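About Us
Mekar Equipment Planning

Mekar helps commercial laundries, hotels, care homes and school districts decide what automation to buy, when to buy it, and how much money to set aside for it. We do not sell robots. We are paid by the hour or by the project by the people who will have to live with the purchase.

The company was started by Edem Amegashie and Anil Venkataraman. Edem ran the linen room and later the whole back-of-house budget for a group of hotels. Anil came from the other side of the table. He spent nine years writing quotes for a conveyor and handling firm, and he knows which lines in a quote are firm and which ones move after the deposit is paid. They met over a folding line that had been bought for one kind of sheet and was being asked to handle four. The line was sold at a loss, and the two of them wrote up what should have been asked beforehand. That write-up, 11 pages with a spreadsheet attached, is still the base of how we work.

What we do

Most clients come to us with one of three questions. Some have a grant or a year-end surplus and want to know if a robot cell is a sensible use of it. Some have a vendor's quote in hand and want it read by someone else. The rest are short of staff on the folding tables and have been told that automation will fix it.

We begin with the work. One of us spends at least two shifts on your floor, usually an early one that starts at 5 a.m. and a late one. We write down what comes in, what it comes in, where it gets set down, and who touches it. We weigh carts. We time the dull parts of the job as well as the main one, and we talk to the people on the tables before we talk to the managers.

After that we write a plan. It has a purchase section, a site section and a running-cost section, and each one has a page for things we do not know yet. The plan belongs to you. You can hand it to any vendor you like, and several clients have used it as the body of their request for quotes.

The Hilness room

We keep a small test room at our Hilness office, run by Győző Mészáros. Clients can bring their own linen and containers and see how a task is set up before they put money toward it. The work there is plain household and hotel stuff: towels, washcloths, baskets, bins.

Folded towel and basket work, Hilness

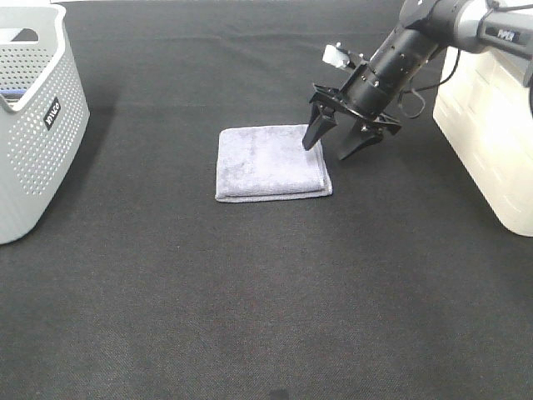
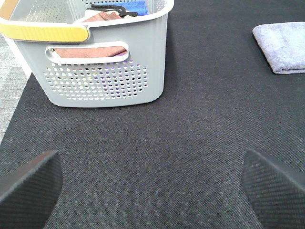
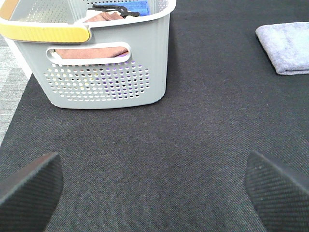 A budget for a cell like this should be drawn up from the floor outward, and the arm is one line in it. The lines people leave out are the work surface, the containers, the lighting, the fingers, the spare fingers, the cables, and the hours of a person who can reset things when they go wrong. Containers get the least thought of all. A laundry basket with a thick rim, a slot handle and walls full of small round holes, such as the gray one next to the folded towel, is cheap and easy to replace, but it is still a part of the cell. If your buyer switches to a taller basket next year because it was on sale, someone has to check the reach and the approach again, and that is paid time. We ask clients to pick their containers first, buy enough of them to last, and write the model into the purchase file. The same goes for the surface. A dark woven mat under pale towels is a different setup from a white folding table under white ones, and it should be priced and tested as the thing you will really use.

Győző will also tell you if he thinks your task is a poor fit. He has done it to clients who had already booked the freight.

How we build a budget

Every plan we write uses the same headings, so that a client with several sites can lay them side by side.

Purchase. Arm, controller, gripper, mounts, cameras if needed, guarding, freight. We list the quote price and the price with the options the job needs, since those are often two different numbers.

Site. Power, floor space, network, lighting, and anything that has to be moved to make room. One care home client, Agbenyega House, had to shift a chemical store and a door before a cell would fit. The door cost more than the gripper.

Setup. Integration hours, trial runs, and staff time taken away from normal work. We budget 87 hours of staff time for a first cell in a site that has never had one. Vendors tend to quote far less, and they are usually counting only their own people.

Running. Wear parts, service visits, software fees, and a named person with hours set aside each week. If you cannot name the person, we put the cost of hiring one in the plan.

Exit. What the equipment is worth if you stop using it, who will take it away, and what the site looks like afterward. Few clients ask for this section and we include it anyway.

We do not put a payback date on the first page. You will find one further in, with the assumptions next to it, and a second one worked out with the assumptions made worse.

Leasing, buying and waiting

Anil handles the lease reviews. His general view is that a lease suits a site that is still changing its product mix, and a purchase suits a site that has folded the same towel for five years and expects to go on doing it. He reads the return conditions first. Some leases charge for every scratch on the mounting plate.

Waiting is also a plan. In the last round of projects, a good share of our clients ended up spending on carts, tables and better baskets and put the robot money in next year's column. We treat that as a finished job and bill it the same way. Two of them came back the following March with a clearer idea of what they wanted, and the second plan took half the time.

Who we are

Edem Amegashie, co-founder. Floor studies, staffing and running costs. Edem does most of the early shifts.

Anil Venkataraman, co-founder. Quotes, leases and contract terms.

Győző Mészáros, test room. Győző trained as a toolmaker and makes our gripper fingers and brackets when a stock part will not do. He also keeps the parts list for the room, with the price paid and the date each item wore out.

Kekeli Quaye, planning and writing. Kekeli turns site notes into plans and makes sure a person who was not in the meeting can read them. She answers the main phone line as well.

Kwaku Acheampong, school and public sector work. Kwaku spent most of his career in district purchasing and knows the bid rules, the thresholds, and how long a signature takes in June.

We are five people and plan to stay close to that size. For electrical and structural work we bring in local contractors, and their fees are shown in your quote as a separate line with no markup.

Where we work

Our office and test room are in Hilness. We also have a desk in Nodemura, where Kwaku is based, and he covers the school districts on that side. We will travel farther for a floor study if travel costs are agreed ahead of time. The longest one to date was a 55-bed care home that sent its washing out to a plant two towns over, so we ended up studying both buildings.

Fees

A quote review is a fixed fee of $456 for one vendor quote of up to 20 pages. You get a marked-up copy and a phone call with Anil, normally within a week.

A day in the test room is $1152. That covers Győző's time, the use of the room, and a written record of what was tried with your items and what settings were used. Bring at least two dozen of whatever you want handled, and bring the worn ones too – new towels straight from the pack are stiffer and more square than what your staff deal with.

Floor studies and full plans are quoted after a first call, which is free. We ask for one third at the start and the rest on delivery.

We take no commission from vendors, and we do not accept loaned equipment in return for a mention in a plan. Everything in the Hilness room was bought or rented at the going price, and clients may see the receipts.

What to have ready for a first call

It helps if you can tell us what you wash or handle in a normal week, by weight or by piece count. Rough figures are fine. We also like to know your ceiling height, the width of the narrowest door on the way in, how many kinds of towel or garment you deal with, and what your money has to be spent by. If there is a quote already, send it ahead along with the options page, which sometimes gets left off.

Calls are taken from 8 a.m. to 4 p.m. Ask for Kekeli, or leave a message and she will find a time when the right person is not on somebody's floor.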